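Home | Bench Notes | Antennas | Receivers | Links | Contact

May 2, 2025

Busau receiver, second go at the BFO

Picked up where I left off in April. Board was still clamped in the little vise with the clip leads hanging off it, which saved me ten minutes. Powered up on the bench supply, current looked normal, no smoke, no magic either. Audio present but the BFO pulls when I touch the volume pot. That is the same complaint Samina had with hers, so it's in the design and I can stop blaming my soldering.

Plan for today was:
- regulator for the BFO only
- shield between BFO and the product detector
- redo the ground on the audio amp

Did the first, half of the second, none of the third.

Regulator: used a 78L08 out of the drawer. Check the pinout before you do this!! The TO-92 parts run opposite to what my hands want to do. Input cap and output cap right at the legs. Pulling is a lot better. Still there if I crank the volume all the way, but I would never listen at that level.

Shield: cut a strip of copper clad, tacked it along the ground plane in four spots. Needs to be taller. Ran out of patience with the snips and the offcut is sitting there for next time. Even the short one took some hash off the weak signals, I think. Or the band got better while I was soldering. Should have measured before and after, did not.

Went back through the band pass filter while the iron was hot. Toroids are wound a turn heavy on the input side, I can hear the peak sitting low in the band. Spread the turns out with a toothpick and it came up to where it should be, near enough. Will dab with nail polish once I trust it. Reinaldo says hot glue drifts in summer and he lost a whole evening to it, so polish it is.

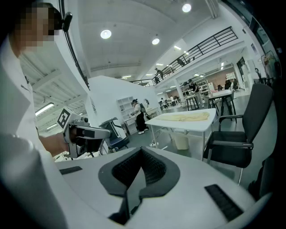 Audio chain next. Stock schematic has a 386 with the gain strapped wide open and it hisses like a kettle. Pulled the cap between pins 1 and 8, much quieter, and honest signals are still loud enough in the cans. Tried it with the old over-ear pair and then with a small black headset, the sort with a thin cable going over the head, and the light one is far easier to wear for an hour at the bench. It's thin on the low end, which for CW I don't mind at all. For SSB the big ones win. Might put both jacks on the front panel and be done arguing with myself.

Also added 200 ohms in series with the output to tame the pop at switch on. Doesn't cure it. Softer though.

VFO drift. Let it warm up on the bench with the lid off, wrote down the counter reading at the start and after lunch. Moved 400 Hz, nearly all of it early on, then it sat. With the lid on it should be slower but probably goes further. I'd live with that for a portable rig. Samina is using NP0 caps all the way through the tank and her's is steadier. I have two mystery caps in there from the Alva junk box so that's suspect number one. Swap those before touching anything else.

Note to self – the counter itself needs a warm up. Turned it on the same time as the VFO so the figure above is worth what you paid for it.

Listened for a bit after that. Hooked to the end fed out the back window. Heard plenty of CW, two SSB ragchews, somebody tuning up on top of one of them. Selectivity is what you'd expect from a direct conversion set, both sidebands at once, you learn to tune around it. Nice clean sound though. I forget every time how good these simple sets sound compared to the big rig with all it's menus.

Enclosure. The Jundirer box is too shallow by the height of the tuning cap shaft. Options are flip the cap on its side or get the deeper box from Tustomholm, who want more for shipping than for the box. Will try the cap sideways first with an angle bracket bent from scrap aluminium. If the reduction drive fouls on the shield then I give up and pay.

Parts to get:
- NP0 caps, assorted small values, the bag's nearly empty
- 3.5 mm jacks x 2, panel mount, metal ones this time
- more copper clad
- solder wick
- knob with a proper set screw

Reinaldo wants to borrow the signal generator. Told him fine once the filter is done, which means I have to do the filter. He also has a spare reduction drive so maybe a trade.

Next session: taller shield, tank caps, audio ground. In that order, and write the readings down BEFORE changing stuff. Left the BFO trimmer at mid mesh and marked the spot with a sharpie, don't touch it.

Back to top | Contact: use the form on the Contact page | © 2025 Bench Notes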